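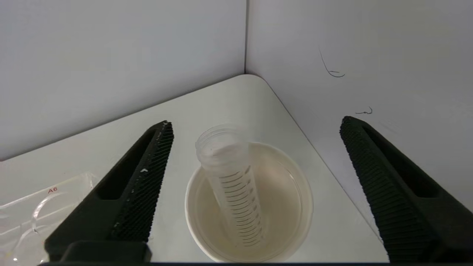

Progress report to the Dobos Fund
Liquid handling cell, Jekcombe lab
Prepared by Miklós Gál, 19 Jan 2021

The cell is running again, a sentence I had hoped to write in the last report. The setup work you paid for is done except for the items under Still open, and we have spent 295 of the 2,000 set aside for spares.

Gripper
The ridged pads on the fingers are now on the weekly cleaning list. They pick up specks of anything light, and a speck under a tube feels to the gripper very much like a tube. We also reset the closing force, which had been left at a value suited to something sturdier than labware. Sondska supplied the replacement wrist cable after 90 days and one apology.

Table and positions
The dark cross on the tabletop is the reference for the beaker. All taught positions are measured from it, so a knocked beaker goes back on the mark and the program carries on. Before the cross we relied on memory, mostly mine. The two clear racks stay along the back edge with a paper cup at either end, and the arm comes in from the right.

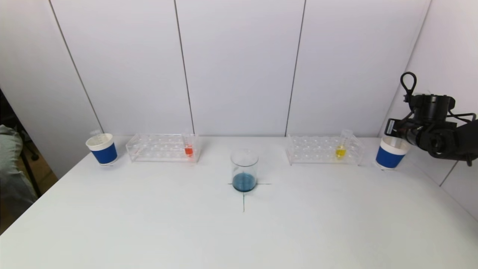
Still open
The wrist camera needs a fresh calibration now that the fingers have been off and on again. Suninton has quoted for the job and we have asked them to quote again, with less imagination.
The restart procedure is 6 pages long. I would like it to be one, and to have that done by June.
No further money is requested this period. Please enjoy it while it lasts.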